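T-shirt swap moves to May, and yes, everything will be on hangers this time

If you came to the Karthorpe T-shirt swap last year, you remember the tables. Heaps, really. You'd find a shirt you liked, put it down for two seconds to look at another one, and it was gone under somebody else's arm or buried back in the pile. I went home with a shirt I thought was a medium and was in fact a child's large (my nephew is very happy with it, so no harm done).

So the big news for this year is hangers. All of it, every shirt, up on racks where you can see it. The swap runs in May at the old Skirnent building, doors at 10 in the morning, and the sorting and hanging has already started in the back rooms. I stopped by to drop off my own bag and ended up staying the whole afternoon, which anybody who has met Beverley Tomoana will understand. You walk in with a bag and walk out having been handed a basket.

Beverley is running the clothing side again. Her plan is to have 100 shirts ready to go by opening, and when I was there the list on the wall said 70 had come in. That leaves room for yours! She would like plain ones, printed ones, old fun-run shirts, band shirts, shirts from jobs you no longer have. What she doesn't want is anything with holes under the arms or paint on it. There was a separate bag for those by the door, and it was fuller than it should have been, people. Those get cut up for rags and go next door to the bike repair bench, so they do get used, but please don't make Beverley be the one to break it to your favorite shirt.

Here's how it works for anyone new. You bring up to eight shirts, clean. You get a paper ticket for each one that goes on the rack. On the day, one ticket gets you one shirt, any shirt, no haggling over whether a nice heavy cotton one is worth two of something thin. If you have tickets left at the end you can keep them for the fall swap or drop them in the jar for somebody who came with nothing to trade. Last year the jar was empty by noon, which I take as a good sign.

Now, about the hanging. I have been putting T-shirts on hangers since I was tall enough to reach the rod and I thought I was pretty good at it. I'm not! I'm one of those people who jams the hanger down through the neck, and Beverley caught me at it with the second shirt. On a stretchy old collar you can get away with it, she said, but on a tight new one you end up with a neck hole like a soup bowl. Her rule is that if the neck gives easily, go in through the top, one side first and then swing the other side in. If it fights you, go up from the bottom hem and bring the hook out through the neck. Takes a little longer. The collar stays the shape it was.

The other thing is clothespins. I had never in my life put a clothespin on a hanger, and now I've gone home and done half my closet. Slippery shirts and wide necks slide right off a thin wire hanger, and you come back an hour later and there's a sad heap on the floor — one clothespin at the shoulder and it stays put. There's a coffee can of them in the back room, wooden ones mostly and a handful of plastic in colors, all donated. Darcy Hollis brought in a big sack of them from her mother's garage and was still finding more in her coat pockets while we talked.

The hangers are a real mix too. Some plastic, some wire, a few thick wooden ones that came from a hotel and that everyone keeps trying to save for "something nice." I'd say use them for the sweatshirts, which are the only things heavy enough to deserve them. There was some discussion about making all the hangers match so that the racks look neat. Darcy was for it. I was against it, mostly out of laziness, and we settled on not caring. If you have spare hangers at home, any kind, bring them along with your shirts. We are going to run short if the last stretch of shirts comes in all at once, as it always does.

The shirts start out in laundry baskets, and from there they go one at a time onto a hanger and then onto a rack. I liked this part a lot more than I expected to. You pull one out, find the shoulders, give it a shake, get the hanger in, hook it up, and go back for the next. Somewhere around the third basket I stopped talking, which my family will tell you does not happen. Somebody had a radio going with the ball game on low. I couldn't tell you who was playing.

A few things I learned about what people in this town wear. Blue. So much blue! Light blue, navy, that in-between blue that was probably navy once. If you own a red, green or orange T-shirt that you're even slightly tired of, please consider letting it go, because the racks could use some help. There's one mustard-yellow shirt with a print down low on the front that I already have my eye on, and I'm saying so here in writing so that everybody knows I saw it first. (Beverley says this has no legal force. We'll see.)

Sizes will be marked with a loop of colored yarn on the hanger hook: white for small, green for medium, yellow for large, and purple for anything bigger. Kids' sizes get their own rack, at a height kids can reach, and I asked for that one specially after what happened to me last year. If a shirt has lost its tag, whoever hangs it will hold it up against themselves and make a guess, so do check before you hand over your ticket. There's a mirror this year too, a long one, coming from the dress shop on Ljungberg Street. It has to go back the same evening in one piece.

Parking is the usual story. The lot beside the Skirnent building holds a few cars and fills up in no time, so use the gravel lot behind the Fletent hardware store and walk the two blocks. If you're dropping off more than you can carry, pull up at the side door, ring the bell and give it a minute. The hallway is long and whoever answers will have their hands full of shirts.

Drop-off is open any weekday evening between 5 and 7 until the week of the swap. Come with your shirts clean and folded or clean and not folded, it makes no difference as they all get shaken out anyway. Just please go through the pockets if there are pockets, and take off any pins or badges. I found a name badge that said TRAINEE on a perfectly good gray shirt and wore it for the rest of the afternoon, and I have to say it fit the situation.

There will be coffee on the day, and those lemon bars from last time, which went faster than the shirts did. Cash only for the lemon bars. The money goes toward two more racks, as the ones we have now are borrowed from three different people and none of them are the same height.

If you want to help with hanging, you don't need to sign up or call ahead. Walk in during drop-off hours, grab a basket, and ask Beverley where she wants you. She'll have an answer. And if you're a neck-jammer like me, do the first couple while she's looking the other way.

One last thing for people who asked: yes, long sleeves are fine, and yes, tank tops count as shirts. Button-downs are a maybe. Darcy says yes and Beverley says they belong at the fall swap with the sweaters and coats, so if you bring one, hand it to Darcy.
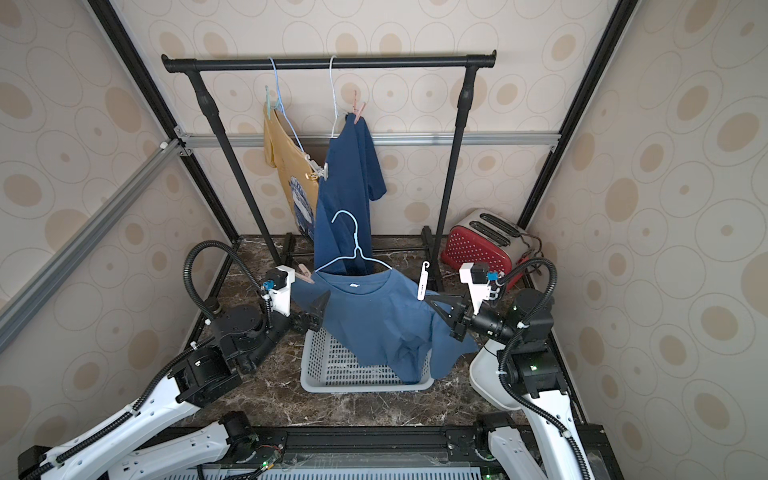

A blue T-shirt gets its hanger over the laundry basket, with the mustard-yellow one I've got dibs on already on the rack at left.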